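Sort First, Build Later: speaker notes
Codorton family evening, 9 Oct 2026
Slot: 25 minutes, questions after

Opening

Say hi, thank Ritu Bhardwaj for the room and the coffee. Ask for hands up: who has stepped on a block this week? Wait for the groans, they always come! Then straight in, no slides yet.

Tell the Bajpai story. Two kids, one sofa, every cushion off, and a whole afternoon spent hunting for a wheel. I love this story because they found the wheel and then built until bedtime (the sofa stayed in pieces, mind you). Keep it short, I ran over last time.

Why I like one big bin

People expect me to show up with a wall of tiny drawers. I had one! It was gorgeous and my kids hated it. A bin is so much friendlier. You can see through cloudy plastic well enough to tell there's something in there, you can carry it to wherever the floor is free, and cleanup means dropping things in until the floor is clear. A four-year-old can do that and feel like a champion.

Next slide. Let people look for a moment before talking. Point out the blue latch on the side, and the toy vehicle lying on the bottom with its wheels up. Blocks and vehicles share a bin in plenty of homes, and I'm all for it. Mention the blue block with its two rows of four studs: it's the piece I'd hand any beginner, and the yellow one beside it makes a great first color match.
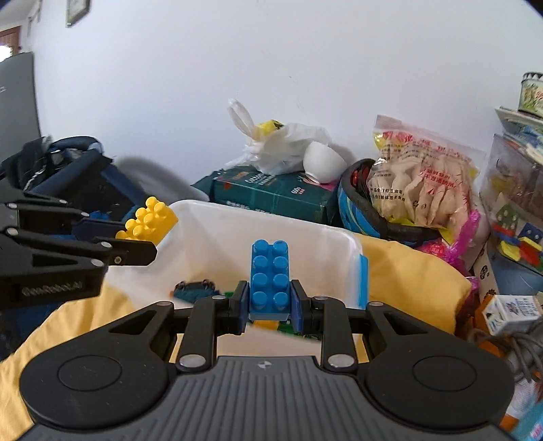 The two-color game

Best part of the talk, so slow down. Call out two colors. Everybody grabs only those and gets them into the bin, then you call two more. Åsmund Vik plays it with his class at Usel and swears by a silly song for each color. Sing a bit of the green one if the crowd is warm. (If they're not, sing it anyway.)

Demo: tip the practice set on the rug, invite nine kids up, play three rounds. Shoes off. Keep the lid away from the rug, somebody always sits on it.

Big collections

The Drerkico playroom counted theirs last winter and got to 2405 pieces. Pause for gasps. They split by kind first, vehicles in one bin and plain blocks in another, and left color alone until the kids asked for it. I think that's so smart. Let the builders decide when they want more order.

Questions

Likely ones: washing blocks (warm soapy water, then spread on a towel), mixed brands (go for it if they fit), what to do with half-built castles (give them a shelf!). Leave the practice set out so families can play while they pack up.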